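4.2 Turnout among riders

Of the 2,338 registered voters in Vallby who were offered a free ride to the polls, more than 500 booked one, a wonderful response for a first trial! Figure 3 gives the setting.

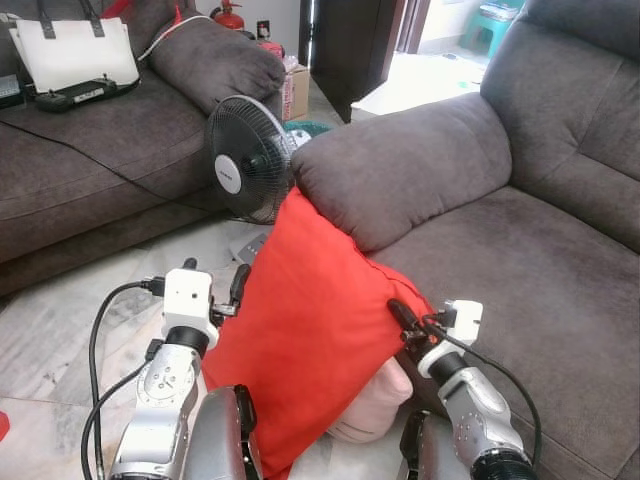

Ctibor Beneš, commenting on an early draft, asked whether these riders would have voted anyway. We love this question – and 131 of them had skipped the last 7 elections.

Figure 3. Living room, sofa side.

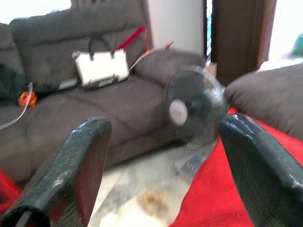

Vallby, February

Booking opened on a Tuesday, and the Kodeo phone line was busy by noon. Riders from the Vaněk district booked earliest, often for a neighbor as well.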